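The Neighborhood Laundromat Deserves a Place in the City Plan

By Guðlaug Kjærgaard, Senior Fellow, Ladefoged Institute for Local Services

When the city of Carkia adopted its current land use plan, it set out clear rules for grocery stores, pharmacies, child care centers and banks. The plan says how far a household should have to travel to reach each of them. It says nothing on the subject of laundry. In the four years that have passed, the Andale district has lost most of its coin and card laundries, and the city has had no policy under which it could respond.

This Institute takes the view that the omission should be corrected in the next revision, which is due to open for public comment in October.

The case begins with the housing stock. Much of Andale was built before apartments were expected to have laundry connections, and many of the older buildings cannot take them without new drains and new electrical service. Owners of small buildings have told us that they would not recover the cost. Tenants in these buildings are not waiting for a better appliance. They need a public place, within walking distance, that opens early and closes late.

A household survey carried out for the Institute by our colleague Hanyu Fang reached almost 700 tenants in the district. The most common complaint concerned distance. Parents described a bus trip with a week of clothing and small children. Older residents described washing sheets in a bathtub. A number of those who work evening shifts said that the nearest remaining laundry had closed for the night by the time they came home.
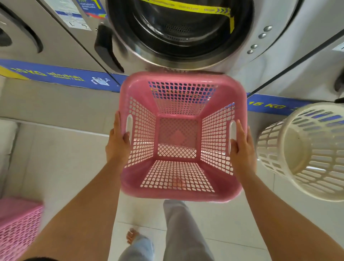
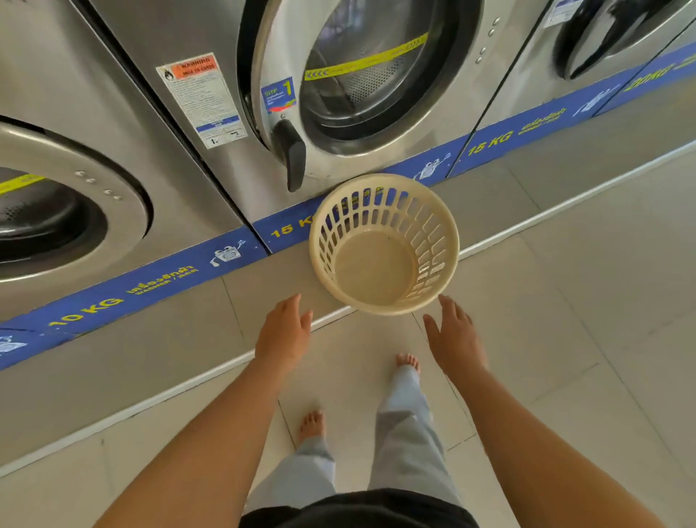
What the Market Has Done

It is sometimes argued that if a neighborhood wanted a laundromat, one would open. The record in Andale suggests otherwise. Demand has held steady while rents on corner storefronts have risen sharply, and a laundry cannot move upstairs or to a cheaper back street as an office can. It needs floor drains, a large water line, gas or heavy electrical service, and a door that a person with full arms can get through. Once such a space has been converted to another use, the fixtures are removed and the next operator must pay to put them back.

Pickup and delivery services have filled part of the gap. The Institute does not object to them. They charge by the pound, however, and they ask for a bank card and a fixed address with someone at home. The families who most need clean clothing at low cost are the least able to meet those terms.

What the City Should Do

First, the plan should name self-service laundries as an essential local service and set a walking standard for them. We propose 800 yards in districts where most rental units have no laundry connection.

Second, the zoning code should be amended so that a laundry may be replaced by another use only after the space has been offered to laundry operators for a reasonable period. Claltov has had a rule of this kind for several years, and its storefront owners have learned to work with it.

Third, the water department should review its commercial rate, under which a small laundry pays the same connection charge as a hotel.

None of these measures requires a large public outlay. Written comments on the plan may be filed with the Planning Office, and the Institute will publish its own submission in full before the comment period closes.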